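Folstead Boat Models: Catalog Data Card

Version 3, February 8, 2020

What this is

A catalog of 182 scale models of small working boats, held in the Folstead reading room at Cokholm. Most were built by Eckhard Wendt, a joiner who measured river punts, eel boats and ferries before they were broken up. The rest came from the Tóth workshop and are marked T in the builder column.

Files

models.csv – one row per model
sources.csv – notebooks and drawings, keyed to model number
notes.txt – corrections since version 2

Fields in models.csv

model_no: number painted on the stand, not the old shelf number
type: boat type, in the builder's own spelling
scale: as written on the label, blank if there is no label
length_mm: stem to stern, without rudder or oars
builder: W, T or U (unknown)
planking: carvel, clinker, mixed
condition: 1 (sound) to 4 (parts missing)

Known problems

Wendt changed his numbering partway through, so 35 models carry two numbers. We kept the later one and put the earlier one in sources.csv. Scales for 73 models were worked out by Sabina Říha from the notebooks and have an "r" after the value. Treat those as good for hull length only. Oars and poles were often made by eye.

The type names are a mess. "Flat ferry" and "long ferry" may be the same boat. Viera Kollár is going through them and would like to hear from anyone who knows the upper river.

Dates of building are left out for now. The labels and the notebooks disagree too often.

Use

Free for study and teaching. Please cite as "Folstead Boat Models, Iltura Catalog Series" and give the version number. Send corrections to Bořivoj Holub with the model number in the subject line. Drawings are not included – ask Oldřich Urban for copies.
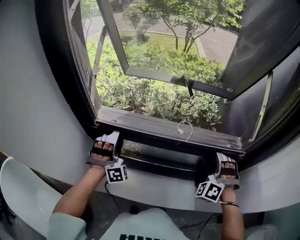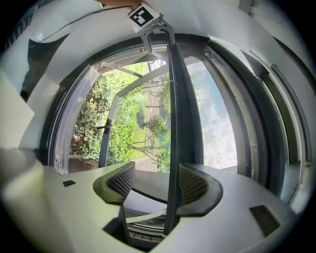
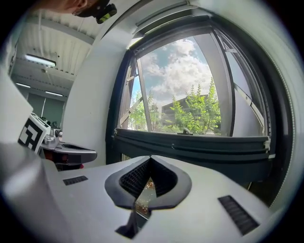
Hands at the window sill (first picture); gripper views (second and third).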